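Brumico (software)

Brumico is a motion planning and control package for robots with two arms. It was started by Kiyoshi Kaneko, and the first public version was released on 17 July 2020. It replaced an older planner called Guerreiro, whose file format it can still read.

Design

The package has two main parts. The planner, Pivosetti, searches for a path that keeps both arms clear of each other and of the work table. The controller follows that path and sends joint targets to the arms and fingers. Each arm is modeled with 7 joints. The planner tries up to 3000 candidate paths before it reports a failure.

Covers, sleeves and cables are not modeled as moving parts. Users add a fixed margin around each link instead - a simple method that makes some tight poses unreachable.

Weighing cell

The Sonduvar setup is the standard test for the package. The task is to move mailing bags between a crate and a scale. 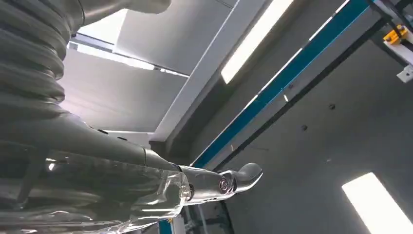 Arm with ribbed sleeve and plastic wrap (first picture); scale between the two hands (second picture).

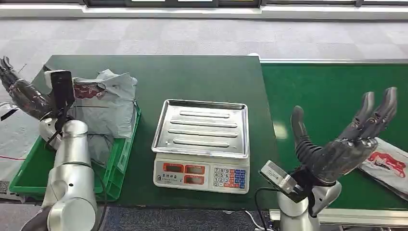 Perception

Bags are found by a separate module that labels soft objects and passes a grasp point to the planner. Crumpled bags in a pile are often merged into one object. A setting added in March splits them by printed marks, where there are any.

Limitations

Brumico does not replan while an arm is moving. If a bag slips, the arm stops and the task starts again from the last saved step.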